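# Zistus 105 Exam Paper Seal Case

The Zistus 105 is a lockable case for moving printed exam papers from the print room to the exam hall without anyone reading them on the way. It won't stop a leak that started in the print room, or in the head of the person who wrote question 3. It will tell you whether the case was opened between one signature and the next, and that's the part most exam offices can't prove when a parent calls.

## How it works

Papers go in flat. The lid closes on two latches, and each latch takes a numbered pull-tight seal. The seal can be removed only by cutting it. Write both seal numbers on the transit card, slide the card into the window on the lid, and hand the case to whoever is driving. At the other end, somebody reads the numbers back before cutting anything. If the numbers don't match, you have a bad morning ahead, but at least you're having it before the exam and with the right people in the room.

There is also a key lock. We added it because customers kept asking where the key went. It keeps honest people honest and gives the head of the exam office something to wear around their neck.

## What you get

- One case, gray, with a carry handle at each end
- Two keys (please don't keep both in the case)
- 80 numbered seals, enough for 40 trips
- A pad of transit cards in carbonless duplicate
- One pair of snips for the seals, which will be missing by the second exam session

## Specifications

| | |
|---|---|
| Model | Zistus 105 |
| Paper size | Letter or legal, flat |
| Latches | 2, each with a seal point |
| Seals included | 80 |
| Lock | Keyed, 2 keys supplied |
| Stacking | Up to 3 cases high, full |
| Card window | Lid, clear, opens from inside only |

The card window opens from the inside so the card can't be swapped in transit. It also means that if you seal the case and then notice the card is still on your desk, you get to use two more seals. We have done this ourselves, in front of a customer.

## Which size?

The 105 suits a school or a small college sending out one subject at a time. If you run several subjects in the same session, buy one case per subject. People try to save money by putting morning and afternoon papers in one case, and then the afternoon papers spend lunch in an unsealed box under somebody's coat. You know how that ends, and so does everyone in the group chat.

## From people who use it

"We used to tape the boxes and sign across the tape. It looked very official and you could peel it off with a thumbnail." (Chie Morikawa, exams office, Drornedton College)

"Heavier than I'd like. Staff have stopped leaving it on the bus, so I suppose that's working." (Nanami Mizuno, Kuroda Testing Center)

## Refills and spares

Seals come in bags of 80 and the numbers never repeat within an order. Tell us your last number and we'll start the next bag well clear of it. Spare keys are cut only on a written request from the account holder. Calling and sounding stressed is not a written request, although we do sympathize.

Orders placed in April went out late while we waited on latches. Those have now shipped, and normal lead times are back. 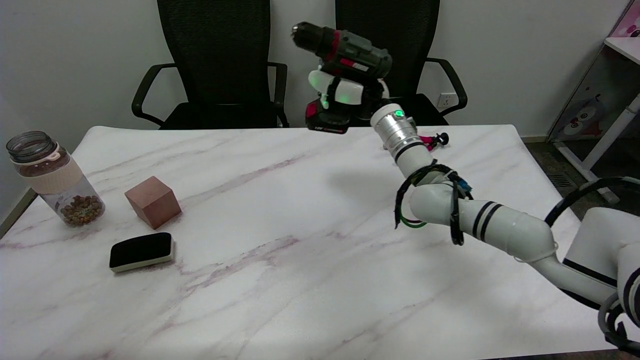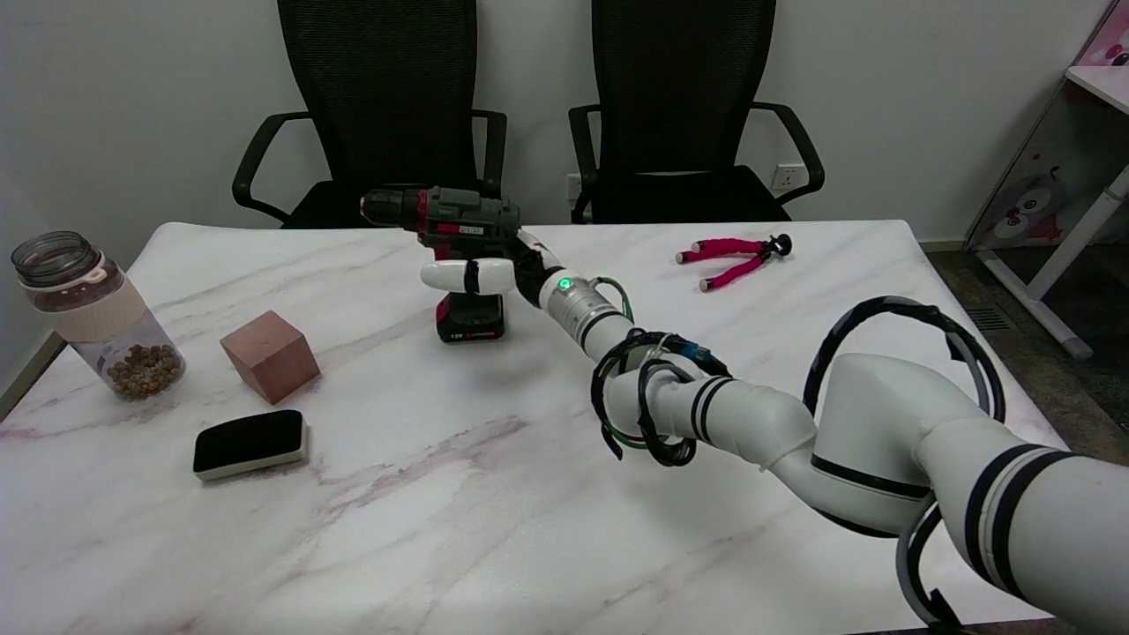

Zadulside, 15/05/2022

The transit card has been redesigned. The box for the time of opening is now large enough to write a time in, and the line marked "Remarks" is shorter, after we read some of the remarks. Cards from the old pad are still fine to use until they run out. To order a case, seals or the new pads, contact the Zistus sales desk with your school or center name and a delivery address where someone will be awake to sign.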